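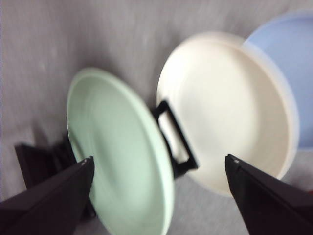 Figure 3. Three plates standing on edge over a grey cloth: pale green in front, cream-white to its right, and a light blue one partly hidden behind the white.

4.2 Plates, and the order in which they are put to dry

We had not meant to give plates a section of their own. When Riet Hendriks and I drew up the first plan for the Juscombe study we expected the interesting quarrels to be over pans and sharp knives, and plates were down on our sheet as a single line near the bottom. By the end of June, though, we had 128 written notes that touched on the drying of plates in one way or another, more than for any other thing in the kitchen, and so it seemed only fair to the people who had taken such trouble over them to let plates have their turn.

The first matter is what goes underneath. Of the households in Juscombe and Pillunlow that filled in our booklet, 50 told us that they put a cloth or towel down when they dry dishes, and they were often very fond of the particular one they used (one lady in Pillunlow had been through four since she married and could tell us where each had come from). A cloth need not be smart. The grey one in Figure 3 is wrinkled all over, with shallow folds, and this is how most people seem happy to leave theirs; ironing was mentioned twice, both times with some laughter. What people did mind was a fold that ran under the foot of a rack, which several of them said made the whole thing rock whenever a plate was lifted out.

The second matter is the lean. Plates kept on edge seldom stand straight up, and ours, as the figure shows, tilt a good deal. Danjuma Obi, who kept the longest booklet of anyone, wrote nearly a page on this. He likes a plate to lean back far enough that the water runs to the rim and gathers there, and he goes round afterwards with the corner of a tea towel to catch the last drop. Others were just as firm that a steep lean makes it too easy for one plate to touch its neighbour, and that two touching plates will stay damp between them until teatime. We have no wish to settle it. Both camps had dry plates by the evening, so far as they told us, and both had chipped a few along the way.

The third matter, and the one we found ourselves talking about on the train home, is colour. Sets in a single colour were less common than we had supposed, and mixed ones, like the green, white and blue here, had a way of turning into a system. Ilham Slaoui told us that in her parents' house each child had a colour, and that the plates went into the rack in order of age, youngest at the front, long after the children were too old to care. In other homes the colours meant nothing at all and the order came from size, with the biggest plate at the back so that the small ones could be reached. A few people said they had no order, and then, when we asked them to talk us through a washing-up, described one in great detail. Feng-yi Hsieh has suggested, in reading over these notes, that we should have asked people to do it first and explain it afterwards, and we think she is right. The later visits were done in that way.

A word on rims, too. A thick raised rim, such as the white plate has, was much liked for handling with wet hands, and people spoke of it as something to get hold of. Thin-rimmed plates were thought prettier, but were more often dried at once by hand and put away. We did not measure rims and can say no more than that, though we would gladly read a study by anybody with the patience to do so.

We turn next to cups, where the arguments were shorter but a good deal louder.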